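Subject: Re: [solleck-craft] Ribbon and cord order - how much for the stall bags?
Date: 22 Dec 2025

Hello everybody,

I answer to the message from Cosimham group, which I quote in pieces so it is easier to follow. Excuse me that it became long. I wrote it in two evenings and did not have the heart to cut it.

> We are three people in Cosimham making the drawstring bags for the
> August stall. At the moment we have fabric for 43 bags, mostly the
> printed cotton from the Nuscombe sale. We do not have cord, and we
> do not agree on ribbon or cord. Can somebody who made them last year
> tell us what to order, and how much?

I made most of the bags last year, so I will try. For the big size we used 100 cm of cord for one channel, and we had two channels, so 200 cm for each bag. This sounds like a lot, but you need the cord to go all the way around and then come out for the knot. When I cut it shorter the first time, the knot disappeared inside the channel each time the bag was opened fully, and I had to fish it out with a crochet hook.

For 43 bags it is then 86 meters. I would order the full 100 meter roll. You will spoil a few pieces, and what is left can go for loops and for gift tags.

> One of us likes satin ribbon because it comes in better colors.

I like it too, and the colors are really better. But satin ribbon slides. You pull the bag closed, you put it on the table, and after ten minutes it is open again. Also the ends fray, and if you melt them with a lighter you get a hard brown bead on the light colors. If you want ribbon, take grosgrain, the one with small ribs across. It holds the knot. We used the 10 mm width in a channel of 15 mm and it went through easily.

For cord, the cotton twisted one is nice to the hand, but please wrap the end with tape before you cut, and cut through the middle of the tape. I did not do this with the first roll and I was very sorry.

> What about the stitching, is a normal polyester thread enough?

Yes, normal all-purpose thread is enough. A cone of 1,000 meters was more than we needed for all the bags last year, and I still sew from it. I would only ask you to sew the side openings of the channel two times, back and forth, because all the pulling goes to this one place. The bags which came back to me for repair were all torn exactly there.

> And do we put anything on the bags, or leave them plain?

I am for putting something on, but small. A charm at the end of the cord, or one fabric button, or a little animal. People at the stall pick up a thing when there is something hanging from it, this I saw many times. Two photos:

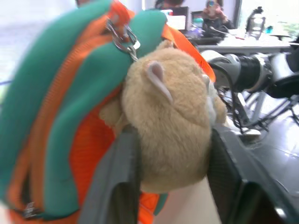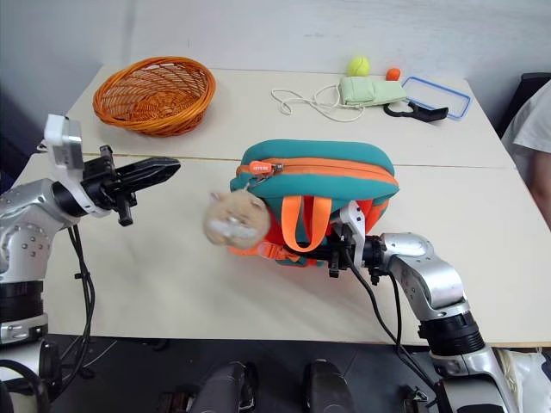 THE CHARMS, IF WE MAKE THEM

I tried three kinds this autumn, and I give you my notes in the order I made them.

Pompoms. Fast and cheap, and good for leftover wool. Use the densest wool you have, wind it much more than you think is necessary, and tie the middle with waxed thread instead of the same wool, which breaks when you pull hard. After cutting, hold it over steam for a few seconds and then trim again. Mine took 20 minutes for each one, and with practice maybe 12.

Felt shapes. Two layers of wool felt, blanket stitch around, a little stuffing. They look very tidy, but it is slow work, and I would not do it for a low price. If you want to do it, please take wool felt or at least a wool mix. The acrylic craft felt from the sheets gets small balls on the surface after one week in a handbag.

Tassels. My favorite, I confess. Embroidery thread wound around a piece of cardboard of 7 cm, tied on top, cut on the bottom, and then a contrasting thread wrapped around the neck. One skein makes two tassels if you are not too generous. The color choice is the real pleasure here. I made one in mustard with a dark red neck and I did not want to give it away.

For hanging I recommend a small lobster clasp or a split ring, so that the buyer can move the charm to another bag or to the keys. Sewing it directly on the cord is stronger, but then it has to go through the wash with the bag, and tassels do not like it at all.

One thing about safety. If a bag is sold for small children, I would leave out the charm and also make the cord shorter, or close it with a button and loop. Last year we put a card on the table with "not for children under three" and I think we should do it again.

WHERE TO ORDER

Sala has the grosgrain in 300 different shades on their list, if I can believe the list, but they send only full rolls and they are slow in winter. Their cord is good. The undyed one is a little yellow when you see it next to white cotton, so do not combine it with a bright white lining. I did this and it looked like an old lining and a new bag, or maybe the opposite.

The shop in Nuscombe cuts by the meter, and they let you bring your fabric to compare. For three people with 43 bags in many different prints, I think this is the better way: take the roll of natural cord from Sala for most of the bags, and buy some meters of colored grosgrain in Nuscombe for the prints where natural looks boring. The blue one with the leaves, for example, really asks for orange. I know that the blue and orange combination is not for everybody, but please try it before you say no.

> Last question, do we wash the cotton before cutting?

Please wash it. The Nuscombe sale fabric shrank on me by 4 cm in one meter, always in the length and nearly nothing in the width. If you cut first, the bag becomes short and fat, and the channel pulls together in small wrinkles which no iron can repair. Wash it at the same temperature that you will write on the label. I also put the cord in hot water for half an hour and let it dry hanging, with a clothespin at the bottom so it does not curl. The grosgrain I only iron with steam.

ORDER TOGETHER?

In Solleck we need cord also, but less than one roll, and it would be a pity to pay the shipping two times. If Cosimham orders from Sala, can you please add one roll of natural cord, 5 mm, and two packs of the small split rings? I pay by transfer and pick it up when I come for the January sewing day. If you already sent your order, it is no problem, then I order alone and you can have what I do not use.

I have also the paper pattern for the bag with the flat bottom, in two sizes. The bigger size needs a piece of fabric 45 by 80 cm, lining the same. It is drawn by hand and my handwriting of the number 1 looks like a 7 to many people here, so I will write the measurements again before I make copies. Tell me how many you want - they are on big paper and I have to go to the print shop for them.

With warm greetings and good holidays to all who have them,
from the Solleck table

P.S. Whoever has the long bodkin with the blue handle, it is mine, and I miss it very much with all this cord.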